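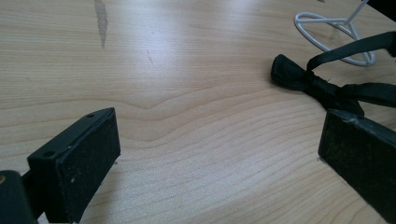
明るい色の木のテーブル

手紙支援「ブロメン」 よくあるご質問

このページでは、手紙支援プログラム「ブロメン(Bromen)」について、皆さまからよくいただくご質問にお答えします。ブロメンは、チェタリ(Cetari)地方の教会学校に通う子どもたちと、日本の支援者の方が手紙を交換するプログラムです。毎月のご支援は、教材と昼の食事のために使われます。日本語は私の母語ではありませんので、読みにくい文章がありましたらお許しください。

最終更新:2023年10月14日

お申し込みについて

クリスチャンでなくても参加できますか。

参加できます。現在の支援者の中には、教会に通っている方も、通っていない方もいらっしゃいます。申し込みのとき、信仰についての質問はありません。ただ、子どもたちの学校は教会が運営していますので、手紙の中に聖書の言葉や、お祈りのことが書かれている場合があります。その点をご了解いただいた上で、お申し込みをお願いします。

毎月いくらかかりますか。

ひと口、月700円からです。複数の口数でもお申し込みいただけます。口数が多くても、手紙を交換する子どもはひとりです。二人以上の子どもと手紙を交換したい方は、それぞれの子どもについてお申し込みが必要になります。

子どもを選ぶことはできますか。

子どもの紹介は、現地のセラーノ校(Serrano)の先生方にお任せしています。男の子か女の子か、年齢が小さいか大きいかのご希望は、申し込み用紙の備考の欄に書いてください。ご希望に合わせるように努力しますが、お約束はできません。写真を見て選ぶという方法は、私たちはとっておりません。以前、そのような方法を取り入れてほしいというお便りもいただきましたが、いつまでも選ばれない子どもがいることを考えますと、どうしても賛成できませんでした。

申し込んでから、最初の連絡までどのくらい待ちますか。

申し込み用紙がトルデック(Trudeck)事務所に届いた日から、30日以内に子どもの紹介カードをお送りします。紹介カードには、名前(姓は書きません)、学年、家族の人数、好きな遊びが書かれています。雨の多い7月は現地の道路が悪くなり、カードの到着が遅れることがあります。遅れるときには、こちらからお葉書でお知らせします。

家族や学校のクラスで一緒に申し込むことはできますか。

できます。その場合は代表の方のお名前をひとり決めてください。領収書は代表の方のお名前で発行します。手紙の中には全員のお名前を書いてくださってかまいません。子どもたちは、たくさんの名前が書いてある手紙を声に出して読むのが好きです。

手紙について

手紙は何語で書けばよいですか。

日本語または英語でお書きください。日本語の手紙は事務所で英語に訳して、それから現地の先生が子どもの言葉に訳します。二回訳しますので、細かい意味が変わってしまうことがあります。特に「お世話になっております」「よろしくお願いします」のような言い方は、訳す者がいつも悩みます。私も悩んでいる者のひとりです。短い文で、主語を書いてくださると大変助かります。

手紙の長さに決まりはありますか。

便せん一枚でお願いします。裏にも書いてよいですが、薄い紙の場合は裏の字が見えて、訳すときに困ることがあります。字の大きさは自由です。手書きでも、印刷したものでも受け付けております。

どんなことを書けばよいか分かりません。

天気のこと、食べたもの、飼っている動物、近所の川や山のことなど、毎日の生活の中のことを書いてください。子どもたちから多い質問は「雪は本当に冷たいですか」「電車の中で何をしますか」です。立派なことを書こうとして、何か月も書けなくなる方がいらっしゃいます。三行でも手紙です。

書いてはいけないことはありますか。

次のことは書かないようにお願いしています。ご自分の住所、電話番号、メールアドレス。子どもを日本に招待する約束。お金や品物を直接送る約束。子どもの家の収入や、親の仕事についての質問。
これらが書かれている場合は、その部分を訳さないで渡すか、手紙をお返しして、書き直しをお願いすることがあります。悪いお気持ちで書かれたものでないことは、よく分かっております。しかし、過去に、招待の約束を信じて待ち続けた子どもがいました。その子どもの先生から長い手紙をいただき、それからは規則を守っております。

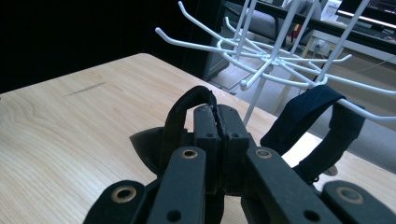 手紙と一緒に小さな贈り物を送ってもよいですか。

封筒に入る平らな物だけ、お送りいただけます。シール、絵葉書、折り紙、しおりなどです。写真は四枚までにしてください。お菓子、種、薬、現金、電池の入った物は、お送りいただいても子どもに渡すことができません。高価な文房具も、教室の中で持っている子と持っていない子ができてしまいますので、ご遠慮をお願いしております。

誕生日のプレゼントはどうすればよいですか。

誕生日のカードは歓迎します。誕生日の月の二か月前に事務所に届くように送ってください。誕生日がはっきり分からない子どももいますが、その場合は、学校に入学した日を誕生日としてお祝いしています。紹介カードの誕生日の欄に小さな丸のしるしがあるのは、その意味です。

手紙は年に何回送れますか。

年に4回、まとめて現地に送ります。それぞれの締め切りは、会報の最後のページに書いてあります。締め切りを過ぎて届いた手紙は、次の回に送ります。毎回書かなければならないという決まりはありません。お忙しい年に一通だけという方もいらっしゃいますし、毎回きちんと送ってくださる方もいらっしゃいます。

子どもからの返事が来ません。どうしてですか。

理由はいくつかあります。まず、学校の休みに入っていて、先生が子どもに会えない期間があります。それから、訳す順番を待っている場合があります。セラーノ校では、ひとりの先生が19人の子どもの手紙を担当しています。先生は授業の後にこの仕事をしますので、試験の時期はどうしても遅くなります。半年を過ぎても何も届かないときは、事務所にお知らせください。現地に問い合わせをします。
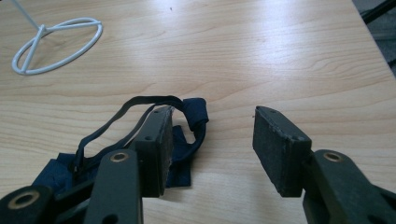

半年の間返事がなかったとき、自分の手紙がつまらなかったのかと心配した、というお便りが事務所に届いたことがあります。後から届いた返事には、同じ絵が二枚入っていて、一枚目を犬に踏まれたので描き直したと書いてあったそうです。その方は二枚とも冷蔵庫に貼っている、とお便りは続いていました。

返事の字が、子どもの字ではないように見えます。

小さい学年の子どもは、まだ自分で文章を書くことができません。その場合は、子どもが話したことを先生か上級生が書きます。紙の下のほうに書いた人の名前があります。絵は、必ず子どもが自分で描いたものです。三年生になると自分で書く練習を始めますので、字がだんだん変わっていくのをご覧になれると思います。

支援金について

お金は子どもの家族に渡されますか。

現金で家族に渡すことはありません。支援金はセラーノ校に送られ、学校の生徒全員のための教材と昼の食事に使われます。手紙を交換している子どもだけが特別に多く受け取ることもありません。この仕組みについては、毎年、意見をいただきます。自分の子ども(と支援者の方はよくおっしゃいます)に直接何かをしたい、というお気持ちは自然なことと思います。それでも、同じ教室で、隣の席の子どもにだけ昼ご飯がないという状態は作りたくありません。

支援の途中でやめることはできますか。

いつでもやめることができます。理由を書く必要はありません。おやめになる月の前の月の末までに、葉書かファックスでお知らせください。もし可能でしたら、子どもに最後の手紙を一通書いてください。「仕事が変わりました」「体を休めます」など、短い言葉で十分です。子どもは学校に残り、教材も食事もそのまま続きます。新しい支援者の方をご紹介できるまでは、事務所の者が手紙を書きます。

少しの間だけ休むことはできますか。

一年までお休みいただけます。お休みの間も会報をお送りします。会報が不要な方は、そのようにお知らせください。

領収書はいつ届きますか。

一年分をまとめて、一月に郵送します。ご住所が変わった方は、その前にお知らせをお願いします。毎年、何通かの領収書が事務所に戻ってきてしまいます。

現地の生活と学校について

子どもに会いに行くことはできますか。

個人での訪問はお受けしていません。学校を訪問する旅行を行う年には、会報で参加者を募集します。旅行では、学校の教室で皆さんと一緒に子どもたちに会います。子どもの家を訪ねることはありません。参加される方には、事前の勉強会への出席と、約束の書面へのご署名をお願いしています。写真の撮影は、先生がよいと言った時間だけにお願いします。

子どもが学校をやめたり、引っ越したりしたときはどうなりますか。

分かったときに、できるだけ早くお手紙でお知らせします。チェタリでは、収穫の時期に家族全員で別の村に移ることがよくあります。また戻ってくる子どももいますし、戻らない子どももいます。引っ越した先の住所を支援者の方にお教えすることはできません。ほかの子どもとの手紙を希望されるかどうかは、お知らせの手紙に同封する返信用の葉書でお答えください。すぐに決めなくても大丈夫です。

卒業した後も手紙を続けられますか。

プログラムとしての手紙の交換は、卒業のときに終わります。卒業の年には、子どもから少し長い手紙が届きます。その後の連絡の取り次ぎはしていませんが、卒業生が先生を訪ねてきたときの様子は、会報の「こんにちは、その後」という欄に、本人の了解をもらって載せることがあります。

子どもの写真をブログやSNSに載せてもよいですか。

載せないでください。手紙の文章や絵も、子どもの名前や学校の場所が分かるものは同じです。ご家族やお友だちに見せてくださるのはうれしいことです。教会や学校の集まりで紹介したい場合は、紹介用の資料が事務所にありますので、使う日が決まりましたらご連絡ください。

その他

翻訳を手伝いたいのですが、できますか。

日本語から英語への翻訳をお手伝いくださる方を、いつも探しています。資格は要りません。最初に短い手紙を一通訳していただき、その後でお返事を差し上げます。ご自宅での作業が中心です。手書きの手紙を読みますので、崩した字に慣れている方ですと大変ありがたいです。私は「ぬ」と「ね」を、今でもときどき間違えます。

使い終わった切手や書き損じの葉書は役に立ちますか。

書き損じの葉書は、郵便局で手数料を払って切手に換え、国内の発送に使っています。使い終わった切手は、現在は集めていません。

ここにない質問は、どこに聞けばよいですか。

葉書、またはファックスで、トルデック事務所の手紙支援係までお送りください。お電話でもお答えできますが、複雑な内容の場合は、書いていただけますと間違いが少なくなります。子どもについてのお問い合わせには、紹介カードの右上にある番号を書き添えてください。

手紙支援係 ヴェロニカ・ジュウコフスキ(Weronika Ziółkowski)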